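Home | Topics | Ask | Unanswered | Log in

Robots coming to our housekeeping team, what changes?

gudora_16
I do beds and rooms at a serviced flats place and we've been told some of the bed making is going to be automated, bit by bit. I'm not against it, my shoulders would love a rest! But has anyone been through it? Do you lose hours, or just end up doing different stuff?

Komby
depends on your manager tbh. ours got a floor cleaner and 2 of us moved to laundry

Nosetti
We're partway through at Whitlock (I've been on beds 11 years). My hours stayed the same, but the day feels different. I do more checking and less lifting, and I had to ask for proper training twice, so get that in writing. Sheets are the fiddly bit, as you'll know – one side pulled smoother and the other still all long creases.

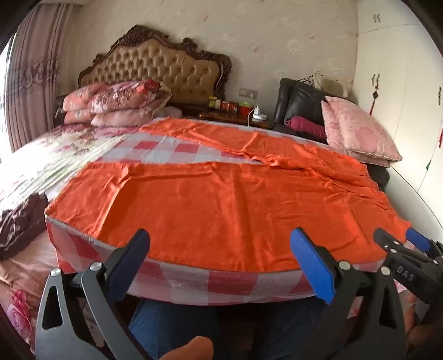
Whitlock Housekeeping – Rooms & Linen Team

The orange one still wanted pulling across there, and the pillows and floral comforter are a whole other job. Ask who does the finishing, and whether it counts in your room time. Ours didn't until March and we were forever running late.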